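7월 진행 보고: 카나흐(Canach) 숙소 침구 교체 및 세탁 위탁 사업

이번 보고는 카나흐 숙소의 침구 교체와 세탁 위탁 전환에 관한 것이다. 지난 보고 이후 예산 항목은 바뀌지 않았다.

## 침구 교체

교체 대상은 이불 커버 240장이며, 이 가운데 229장이 입고되어 검수를 마쳤다. 나머지는 봉제 불량으로 납품처인 그레르너(Grerner)에 반품했고, 대체품은 다음 달 초에 받기로 했다. 반품 운송비는 그레르너가 부담한다.

기존 커버는 상태에 따라 나누었다. 다시 쓸 수 있는 것은 비수기 예비용으로 보관하고, 얼룩이 남거나 솔기가 터진 것은 청소용 천으로 돌렸다. 베갯잇은 올해 교체 대상이 아니어서 기존 물량을 그대로 사용한다. 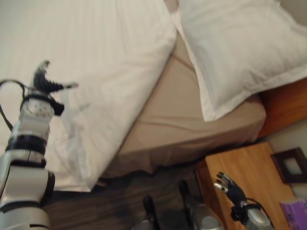
객실 정비 시간은 전환 초기에 다소 늘었다. 새 커버는 여밈이 단추에서 지퍼로 바뀌어 담당 직원들이 익숙해지는 데 시간이 필요했다. 7월 중순부터는 객실당 17분 정도로 안정되었고, 오후 3시 입실 시각을 넘긴 사례는 없었다.

## 세탁 위탁

리바스(Rivas)와의 위탁 계약은 7월 초부터 적용되고 있다. 수거는 매일 오전에 이루어지고 세탁물은 다음 날 돌아온다. 첫 주에 다른 숙소의 수건이 섞여 들어온 일이 두 차례 있었다. 이후 수거 자루에 건물 번호표를 달았으며 같은 문제는 다시 보고되지 않았다.

세탁 단가는 계약서대로 유지되고 있다. 다만 성수기 추가 수거는 건별로 청구되므로 8월 비용은 7월보다 높을 것으로 본다. 증가분은 예비비 안에서 처리할 수 있다.

## 재고 관리

재고 기록은 종이 대장에서 빌투스(Viltus) 프로그램으로 옮기는 중이다. 1층과 2층은 입력이 끝났고 3층과 창고가 남았다. 창고 선반의 분류 기준이 층별 기준과 달라 품목명을 먼저 통일하고 있으며, 이 작업에 약 10일이 더 걸린다.

## 다음 달 계획과 요청 사항

- 그레르너 대체품 검수 및 잔금 지급
- 3층과 창고 재고 입력
- 리바스 추가 수거 내역 정리

잔금 지급은 대체품 검수가 끝난 뒤로 미루고자 한다. 이에 대한 승인을 이달 안에 회신해 주시기 바란다.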